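Blue Things and Green Light
Project report, Intro to Materials and Light
Arnel Padilla

What I wanted to find out

My project started with a very dumb question. I was holding a blue plastic folder up to the window at my desk and wondering why some see-through plastics look the same color all over and others look like they have weather inside them. My instructor said that was a fine topic as long as I picked one kind of light and stuck with it, so I picked green, mainly because I already had a little green flashlight from a camping trip and did not want to spend money.

The plan was to take blue things that let some light through, shine a green light on each one, and write down what the color did. I wanted to know three things. Does the spot stay green? How far does the green spread past the spot? And does a curved surface act differently from a flat one? (That last one got added in May, when I was already halfway done, which I would not recommend.)

What I used

I ended up with 9 objects. I borrowed most of them from people in my building and from the supply shelf in the Fletari lab, which is where I did all of my evening sessions. There were flat ones like the folder and a cutting sheet, a couple of bottles, a food tub lid, and some bulging, rounded things that were much more fun to work with. I kept notes in a spiral notebook and gave each try its own line. By the end I had 129 lines, and some of them only say "too bright, do again."

I followed a handout called the Ishida sheet that our class uses for light projects. It tells you to score spread from 0 to 4, where 0 is a hard dot with nothing around it and 4 means the color fills most of what you can see. It's a judgment call, so I scored everything twice on different evenings and went back over the ones where I disagreed with myself.

What happened with the flat pieces

Pretty boring, to be fair to them. The folder gave me a small hard dot with a thin rim, and I scored it 1 every time. The cutting sheet was cloudier and got a 2. If I tilted the sheet the dot stretched out into an oval, but the color around it hardly changed. I spent way too many evenings on the folder because I kept thinking I was doing it wrong.

What happened with the rounded pieces

Now we're talking! The first time I got a good green spot on a rounded blue surface I called my roommate over to look. The middle goes nearly white and then fades out through a really vivid lime, and past that there's a wide green haze.

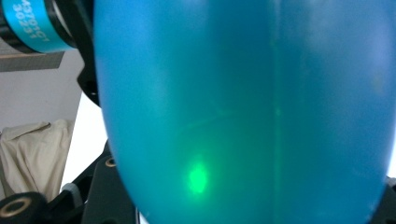

Figure 1. Green spot on a curved, translucent blue surface. Note the teal band and the faint vertical line.

I had expected blue plus green to give me a clean mix all the way across, and that is not how Figure 1 looks. The upper part keeps a deep, fairly even blue, and the teal sits in a band across the middle. My guess is that the light gets scattered around inside the material and comes back out a bit away from where the spot is. I gave this one a 4.

The thin line was a surprise too. It's slightly lighter and greener than the blue next to it, and it shows up a little better in the part where the glow is strongest. I wrote it down as a seam or a crease and didn't get any further than that. There is also a pale streak over the spot that I first took for a scratch. I now think it's more like a reflection, but I can't prove it from one picture.

Problems

Room light was the big one. The whitish highlight toward the upper right in Figure 1 has nothing to do with my question, and I had to learn to ignore patches like that when scoring. I tried Dotutico, the free color program from our class page, to get real numbers, and it read the center of the bright spots as plain white, so I went back to scoring by eye – slower, but I trusted it more.

I also never measured how thick anything was. Bridirwood, the group at the next table, had a proper thickness gauge the whole time and I didn't think to ask until my last week.

What I would do next

I'd like to try the same rounded shapes in clear and in red, with the curtains closed, and measure thickness first. The handout says a full set should have 1,000 readings, so I have a long way to go. I'm keeping the notebook, and the folder has gone back to holding my chemistry notes.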